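4.2 Basket completion and substitutions

Orders came from two services, Bastoro and Grilitz. Both deliver to the Tetumia area, both let the shopper tick a box for "allow substitutes". 849 orders in the first pull, 654 left after we dropped test accounts and anything cancelled before packing. All from February. Small sample, we know.

Main question was simple. When somebody sends a list of pantry goods (tinned fish, rice, flour, long-life milk), how much of it turns up at the door in one go? Partial orders mean a second trip, and the second trip is where the time saving goes. Earlier work mostly counts an order as done when the van leaves. We count it as done when every line on the original list has been filled or swapped with the shopper's okay.

On that stricter measure 71 per cent of orders were complete. Bastoro did better on tins and dry goods, Grilitz on fridge items. Neither did well on spices. Odd sizes were the usual culprit: a shopper asks for a small jar, only the large is in stock, the packer leaves it off. Flavour variants caused teh same trouble. We coded size changes as swaps and flavour changes as misses, except where the shopper had left a note. Two coders, disagreements talked out over the phone, nothing fancier than that.

Time of day mattered more than we expected. Lists sent before 10 a.m. were filled from the overnight restock. Lists sent after supper were picked from whatever was left, and came back with more gaps. Price did not seem to matter much. Dearer items were no more likely to be missing than cheap ones, though the dear end of the list was thin.
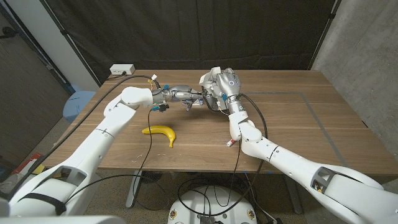
Figure 3. Table and arms.

Acheampong, reading an earlier draft, objected that a swap the shopper okays at the door is hardly a free choice, as most people will take the wrong rice over no rice, and asked that door swaps be pulled out on their own. Fair point. Have done so in the apendix; the ranking of the two services holds but the gap narrows. Swaps agreed in the app beforehand are left in the main count.

Delivery fees are handled in 4.3.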